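The slow business of moving a chair

At Mardale, a care home with 86 beds on the edge of Gonport, the job that eats the morning has no proper name. Staff call it shunting. Wheelchairs go to the bedside, away from the bedside, out to the corridor and back again.

The home is trying a two-armed robot from a firm called Vikomby, and the sales talk is that shunting will soon be something people used to do. Vikomby says its machine will save 3,000 hours a year across the Humphreys group, which owns Mardale and 16 other homes. I asked how that sum was done and was sent a brochure.
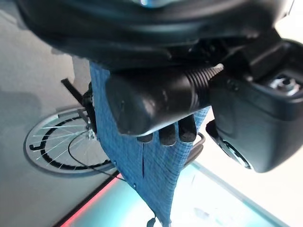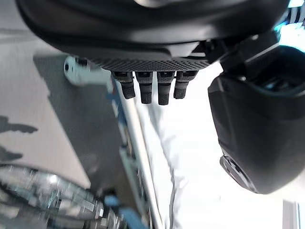
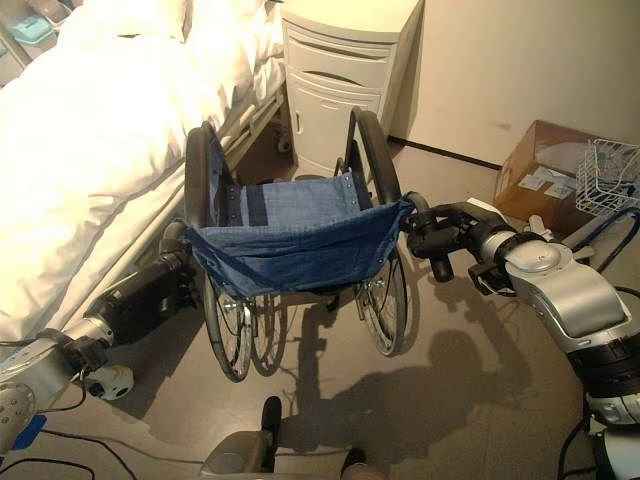 The robot at work beside a bed. In the last picture it has the wheelchair by both push handles.

What the staff say

The care assistants I spoke to were polite about it. One said her back would be glad of the help. Another wanted to know who would be blamed if a chair caught somebody's foot – a fair question, and the trial paperwork doesn't answer it.

For now, 2 members of staff are rostered to watch the robot on every shift it works. Managers call this temporary. They also say no posts will go, though the promise only runs until June.

Pushing a chair is also when people talk. A resident mentions that she slept badly, or that her hip is sore, and it gets written down. I could find no line for that in the brochure's savings table.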